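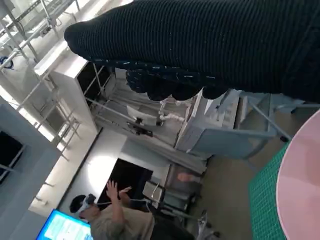

Locate request, Jallthorpe service road
Status: open, second re-mark requested
3 min read

Entry 1, Fadime Kurtuluş
Marks came in this morning for the trench along the east side of the service road. Orange for telecom, yellow for gas, one blue line for water that stops dead at the curb. The online status says all utilities responded and we are clear to dig. I'm not clear to dig. A water line doesn't end at a curb with no valve and no cap shown. Either it turns or the locator lost the signal and went to lunch.

Entry 2, Fadime Kurtuluş
Called the locating contractor, Lisileo. The person on the phone read me my own ticket back and said "marked complete." Asked what complete means when a line ends in the middle of nowhere. Was told to submit a re-mark. Submitted. Crew moved to the north end, hand tools only near the yellow.

Entry 3, Anselmo Londoño
Locator came back out. Says the pipe past the curb is plastic and the tracer wire is broken, so there is nothing to pick up. Fine, but that should have been on the first response. He sprayed a question mark on the asphalt and drove off. I'd like somebody to tell me what tolerance zone goes around a question mark.

Entry 4, Oriana Ledesma
Pulled the as-builts from the Parisi job folder. They show the water line turning south at the curb and running along the fence. They also show a light pole that isn't there and leave out one that is, so I would not bet a backhoe on them. Scale on the sheet is 1 inch to 50 feet. Pencil note in the margin says "verify in field." No initials on it.

Entry 5, Fadime Kurtuluş
Site supervisor wants to know why we can't just dig slow. Told him a bucket going slow still breaks plastic pipe. He says the July crew dug the other side with no trouble. The July crew also had a line that showed up on the locator.
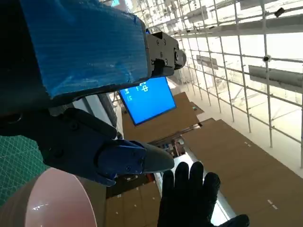

Can we dig by machine if the utility responded but couldn't find its line?
Treat the line as live and unlocated, and keep the machine out until it has been exposed by hand or by vacuum. A response on the ticket only says that somebody answered.

Entry 6, Reinhold Wiegand
Vacuum truck is booked through Ita. Quote is $3000 for the day, four test holes included. Before anyone complains, I asked for a half day and they don't do half days. Holes go at the curb, at the fence corner, and two in between. If the pipe isn't in any of them we are back to guessing, and I want that in writing before the truck leaves.

Entry 7, Anselmo Londoño
Curb hole: pipe found, heading south. Fence corner hole: nothing. So the drawing is right for the first bit and then it isn't. Third hole found it again, closer to our trench than the sheet shows. Fourth hole not started, truck tank full.

Entry 8, Amparo Rivadeneyra
Oct 28, 2025. Please don't close this ticket. The system flipped it to "resolved" overnight and I have set it back to open. Over 200 feet of that line is still unconfirmed. Need the fourth hole done, a new tracer reading from the exposed pipe, and fresh paint before the machine goes anywhere near the south half. Lisileo says they will send a different locator. We'll see.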